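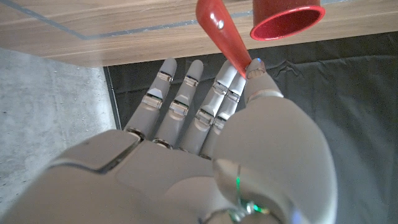 Looking after the right hand on the Tesisgate cell

December 31, 2018
By Sun-ja Pyo

The right hand during a handle task, from the wrist side. The gray bands on the fingers are the joint caps, and most of the upkeep on this page has to do with them.

We have one cell and one robot at Um, and the right hand does most of the work. Bo-ram Jeon set it up and I took over the upkeep in the fall. People at the Stastetitz shop asked how we keep it running, so these are my notes. They apply to our hand with our settings. Check your own manual before you copy any of it.

Joint caps. Each finger has a lower and an upper cap. Wipe them with a dry lint-free cloth at the end of the shift. No solvent on the shells. We used alcohol on an old thumb shell and the matte finish went patchy.

Knuckle rings. They sit at the base of the fingers, where the fingers meet the housing, and you can see them through the gaps. Crumbs and fibers get in there. Use a soft brush with the power off and the hand pointing down. Compressed air pushes the dirt further in.

Back cover plate. Ours comes off every 1000 grasp cycles for a look at the tendons and gets new screws at 2000. Start all 4 screws by hand before you tighten any of them. If the seam looks uneven afterward, take the plate off and do it again. A cable is probably pinched.

Thumb. It wears faster than the fingers on handle work because it takes the push. Run the open and close routine 2 times after any thumb adjustment, with nothing in the hand, and listen for clicking. Then try it on a real handle at low force.

Table line. The dark line on the tabletop is our reference for the wrist camera. If the table gets bumped, redo the camera check before running anything. I lost most of a morning in January to a table that had moved less than the width of the line.

Log everything in Zilport under the hand's serial number, including the days you found nothing.

Comments

mkt_bench: What brush do you use on the knuckle rings? Mine sheds.

Sun-ja Pyo: A cheap makeup brush. Wash it first and pull on the bristles.

Dale R.: We do the cover plate at 2000 and haven't had trouble, but we mostly pick up boxes.

Bo-ram Jeon: Boxes are easy on the thumb. I'd still look in there at 1000.

oldcell: Thanks for the bit about alcohol. Wish I had read it last week.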